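News > Automation > Procurement and planning

Wemen sets equipment plan for household robot trials

Velter, the assisted-living operator, has approved a staged plan to buy two-armed service robots for its Wemen site, with the first orders to go out once a trial in a furnished room is complete. The plan was released on July 3, 2025, and covers purchase, room preparation, spare parts and service for the first 15 months.

The trial is being run by the integrator Ochoa. It is limited to light household handling: picking up bowls and small bottles, carrying them a short distance and setting them down. Floor cleaning, laundry and anything involving hot food are outside the scope and have no money set against them.

Velter last bought automated equipment in 2011, when it installed a track-guided linen cart. That purchase was priced as a single item, and charging, floor repairs and replacement wheels were later paid for out of the general maintenance budget. The new plan gives each of these its own line. Grippers are treated as wear parts, with a spare pair ordered with every robot, and the arms are covered under the service agreement.

Room preparation has also been costed separately. The trial room has been left furnished, with the appliances and cords a resident would normally have. Ochoa's handling tests use everyday objects and are done in the space between the furniture.
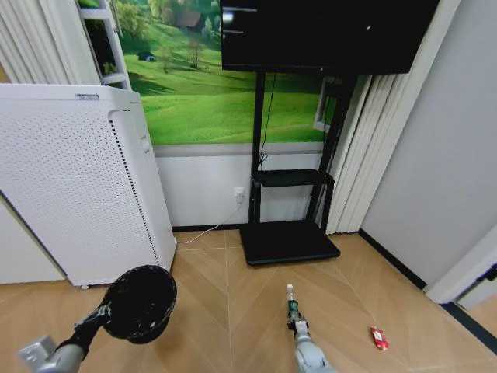
Will rooms have to be cleared before the robots can be used?

Furniture and appliances can stay where they are. The budget allows for moving power cords off the main travel path and for minor repairs to flooring, but it does not include built-in storage, new outlets or wider doorways. If a room needs that kind of work, it will be moved to a later stage.

The first stage covers two robots. A second stage of up to 13 more depends on the trial results and will need separate approval. Velter has set a threshold of 80 per cent of handling tasks completed without staff help, measured over the full trial and not over the best week. Tasks in which an object is dropped but later picked up by the robot will be recorded as incomplete.

Three cost items remain open. The first is the service rate. Ochoa has quoted a fixed monthly fee, while a competing quote from Bako is based on operating hours and would be cheaper if the robots are used only during the day. The second is freight on replacement arms, which have to be shipped in a rigid case. The third is staff training, where the number of paid hours has yet to be settled.

Gripper choice will be settled ahead of the service contract. Two-finger units suit most rigid items on the task list, but soft and loosely shaped items are harder to grip in the same place twice. 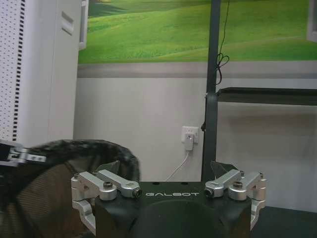 The plan therefore holds back part of the parts budget until the object list is final. If soft items stay on the list, the money will go toward alternative fingertips. If they are dropped, it will be moved to spare cables and wrist cameras.

Delivery times are the main scheduling risk. Velter wants both first-stage robots on site by April, which leaves enough time for acceptance testing before the service period begins. Under the draft terms, payment is split between order, delivery and acceptance, with the largest share held until acceptance. A robot that fails its acceptance test can be returned for repair once before Velter may cancel that unit.

Bako and Ochoa have both been asked to submit revised service quotes in the same format, with travel charges, software updates and after-hours support listed on separate lines. Quotes that combine these items will be sent back for correction. Linen handling will stay with the existing cart for the length of the first stage.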